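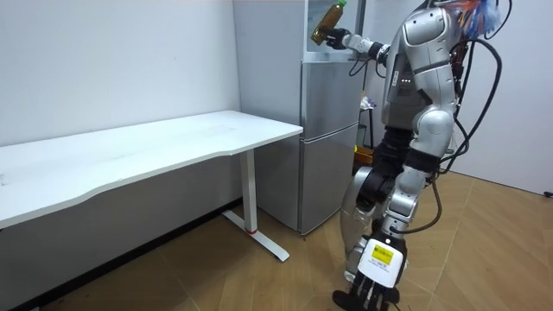
Bottle in hand, up by the top of the fridge

Fridge project at the Urnham shed: putting the tea away
Home and Shared Builds > Walking machines

wobblegate
Posted Wednesday, 21:40

Right, I promised an update on Gorkent (our humanoid, for anyone new, named after the bus stop outside) and I've finally got one worth typing up! We've moved on from foam blocks and we're on to the job everybody asked for when we first wheeled it in, which was getting a drink in and out of the fridge.

The task as we've set it: walk up to the desk, pick up a bottle of tea, turn to the fridge, put the bottle in the top compartment. Then the same thing backwards. It sounds like nothing. It has eaten my evenings since September and I've loved nearly all of it.

What's changed since the last post:

New grasp code. The old version closed every finger at the same speed, so the thumb side always got there first and shoved the bottle away. Now the fingers wait for each other and then squeeze together. Massive difference.

Wrist limits are back on. I'd turned them off to test something and forgotten for a fortnight. Sorry to whoever was on the Drummond bench when it waved.

The lag is down to 105 milliseconds from seeing to moving. It was bad enough before that you could watch it think.

The reach is the hard part. The compartment is high, so the arm has to go forward and up at once, and the whole body wants to lean back to make up for it. I've been fighting that by having it plant its feet before the arm goes past shoulder height, but it still likes to shuffle.
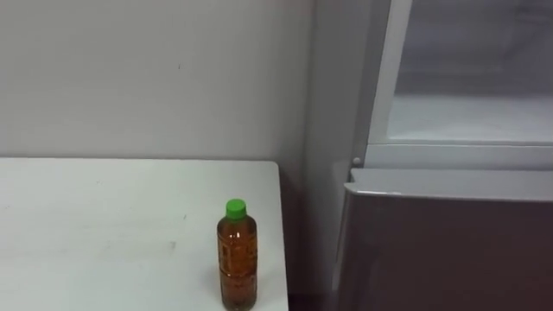 The other thing I've been working on is finding the bottle in the first place. A see-through bottle on a white desk against a white wall is a rotten thing to ask a vision model to spot, and for ages it would go for the shadow. I had a long think about putting tape markers on everything and decided against it. I don't want a robot that only works in a house covered in stickers.

So I trained on our own recordings, 441 of them, with the bottle put down somewhere different every time. Mostly it leans on the cap now, as far as I can tell from the heat maps. Would love to hear from anyone who's done this with clear plastic!

Code's on the Torkotcombe branch if you want to poke at it. It's a mess, you've been warned.

plumbline
Posted Wednesday, 22:05

Lovely stuff. On the shuffling, are you planning the feet and the arm separately? We had the same wobble on ours and it went away once the balance bit knew where the hand was going to end up, before the hand set off. Ours is a lot smaller though, so take that with a pinch of salt.

wobblegate
Posted Wednesday, 22:19

Separately, yes, and I think you've just spoiled my weekend in the best way. I'll have a go at passing the hand target across.

oddsock
Posted Wednesday, 22:31

I'm going to be the grump. If it's leaning on the cap then it hasn't learned bottles, it has learned green. Give it a blue one and I bet you're back to grabbing shadows. Tape markers would at least be a thing you understood when it went wrong.

wobblegate
Posted Wednesday, 22:58

Fair, and you may well be right. Every bottle in the training set came out of the same multipack, so it's had no reason to learn anything else. I still don't want the markers though. Plan is to collect another batch with mixed caps, and some with the cap off and an empty bottle so there's nothing to spill. I'd also like to shift where it stands between goes — at the moment the desk is nearly always on its left and the fridge on its right, and I suspect it has got far too comfortable with that.

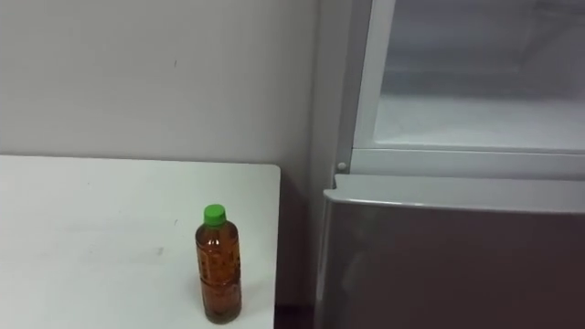

kettledrum
I'd fix the standing position before touching the caps, personally. We changed ours by a hand's width and the success rate fell off a cliff, and that was with a bright orange cup. Colour was never our problem.

oddsock
Posted Thursday, 07:12

Different problem, same cause. Both of you trained on one corner of one room.

kettledrum
Well yes, but I only have the one room!

plumbline
Posted Thursday, 07:50

You can get a fair way just by turning the desk. Also, wobblegate, does it open the fridge itself yet or are you doing the door?

wobblegate
Posted Thursday, 08:03

I do the door, for now. I tried 2 different ways of hooking it with the fingers and both put more sideways load on the wrist than I'm happy with. Might print a padded hook for it to hold. If anybody has a drawing for something like that, please post it, I've got filament to use up and the printer's free until lunch.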